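Chapter 6
Illness, Attention and the Body in Contemplative Practice

6.1 Introduction

Most manuals of meditation assume a reader in good health. The instructions begin with a posture, usually seated, and continue with a period of time during which the posture is to be held. Little is said about the practitioner who has a fever, a healing wound or a joint that no longer bends. This chapter examines how Buddhist sources, and later teachers who draw on them, treat practice under conditions of physical illness.

Three questions organize the material. The first is textual: what do the early discourses say to the sick? The second concerns method, and asks which techniques are kept, shortened or dropped when the body is weak. The third is social. Illness places a person in the care of others, and the monastic codes have a good deal to say about the duties on both sides.

6.2 Bodily feeling and mental response

The Pali discourses separate the feeling that arises from contact (vedana) from the distress that may follow it. The standard comparison is with a man struck by two arrows. The first arrow is the bodily pain. The second is the grief, resistance or worry added to it. An instructed disciple is said to feel the first and not the second.

Two points should be noted. The comparison does not claim that training removes pain, and several discourses describe senior monks in severe discomfort. It also does not treat the second arrow as a moral failure. It is presented as a habit, open to change by attention.

Modern teachers often compress this into the advice to "watch the pain." The phrase is inexact. In the Satipatthana Sutta, the practitioner notes a feeling as pleasant, painful or neutral, and then notes its arising and passing. The object is the change in the feeling. Steady concentration on the painful spot is a different exercise, and some teachers advise against it during acute illness.
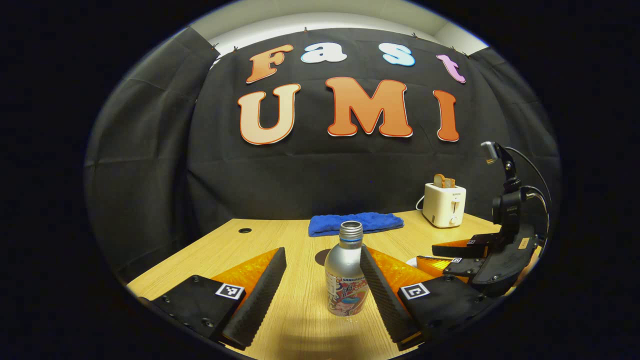 Fig. 6.1 Aluminum drink bottle on a wooden tabletop.

6.3 Adapting the form

The early texts list four postures: walking, standing, sitting and lying down. All four are acceptable for mindfulness. The preference for sitting found in many modern centers is partly a matter of custom – a hall is easier to run when everyone does the same thing – and should not be read back into the sources.

Rima Haddad's study of the Prurorholm retreat house is used as a case throughout this chapter. The house admitted long-term patients from March onward and kept a written record of each change made to the daily schedule. Sitting periods were cut, the lying posture was allowed in the main hall, and the evening chant was made optional. Haddad reports that the last change caused the most disagreement among the residents, several of whom regarded chanting as the one activity that a very tired person could still share with the group.

Amr Filali reads the same record differently. In his view the schedule mattered less than the presence of an attendant, and he places the house within the older tradition of nursing among monks. The two readings are compared in Section 6.5.

6.4 Terms used in this chapter

Attendant: a person assigned to the care of a sick practitioner, whether ordained or lay.
Feeling (vedana): the pleasant, painful or neutral tone of an experience. The term does not cover emotion in the usual English sense.
Noting: the brief mental labeling of an experience as it occurs.
Equanimity (upekkha): evenness of mind toward pleasant and painful experience – to be kept apart from indifference, which the commentaries call its near enemy.

Readers new to the subject should review the account of the four foundations of mindfulness in Chapter 3 before going on to Section 6.5.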